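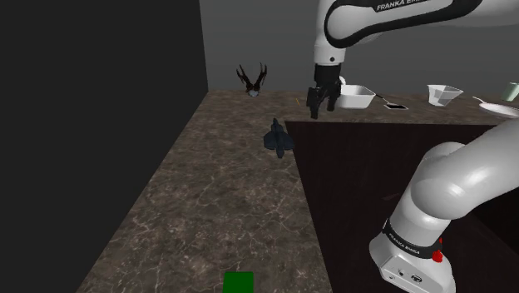
Writing a short book review, quick version. Finish the book first. Obvious, but people skip it. Then wait a night and write down what stuck, no peeking at the blurb. If nothing comes, practice on something plain: one sentence on a white rectangular bowl on a counter, what it is and where it sits. Now do the same for the book. What it is, who it's for. Done, that's your opening.

Length: 200 words is plenty for a blog, 300 tops. My last one, on Filivora by Lleucu Ellis, ran to 206 and I still cut a line.

Step 1. Plot. 2 sentences. Stop before the halfway point of the book, no spoilers, not even hinted ones. For story collections pick one or two pieces and leave teh rest alone.

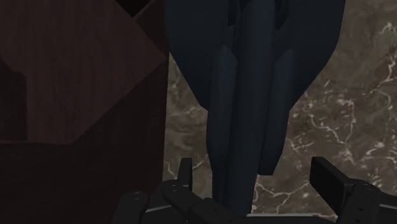

Step 2. Opinion. Say if you liked it. Then a reason, with a bit from the book. "Well written" tells me nothing. Quote a short line, check it against the page, add the page number for yourself.

Step 3. Read it out loud. Cut anything you stumble on. Check the authors name twice, then post. Friday mornings get me the most readers, no idea why.

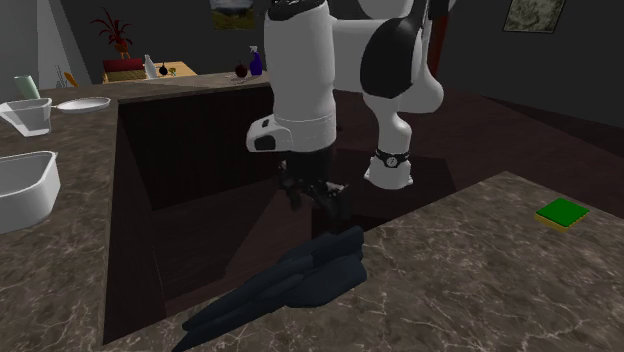
Bongani Chauke: What about books you gave up on? I quit one in January at chapter four and still wanted to write something. I just said where I stopped, right at the top. Seemed fair to the author.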